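Home & Health > Little Helpers > Reviews

26 January 2023 | by Laiba Usmani

The Fisetti pink weekly pill organizer

I bought this in December, after my mother came to stay and I found her tablets rolled up in a napkin (a napkin!). She is a proud woman and would not hear of anything beige, so pink it was, and I have to say we have both grown very fond of it. The compartments are small and square, all joined in a row, and the plastic is see-through enough that you can tell from across the kitchen whether Mom has had her morning ones. 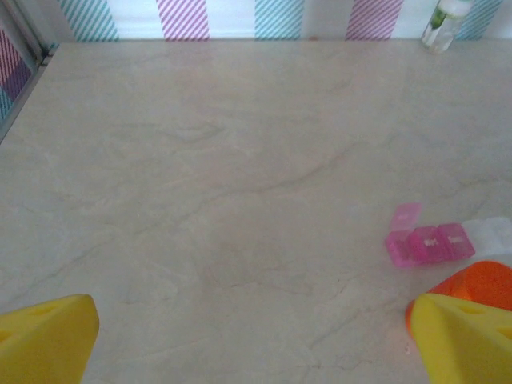

Now, the lids. They were stiff for the first 7 days or so, and Mom grumbled, but they've eased up nicely and I much prefer that to the old Sudberg one, which popped open in my purse and cost me an hour on my knees. Her big calcium tablets only just fit. If you take fish oil as well, I'd go up a size.

I keep her liquids separately, and I do wish somebody made a matching holder for those!
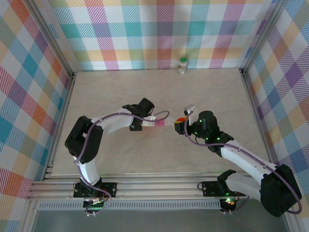
Pink tube, with the little green-capped vial standing at the back.

I'd buy it again, and I've already ordered a second for my aunt.

Comments

rajput_gran: Does it go in the dishwasher?

Laiba Usmani: I wash mine by hand, warm water and a drop of soap.

Dot61: Mine's the same, Thursday lid still sticks.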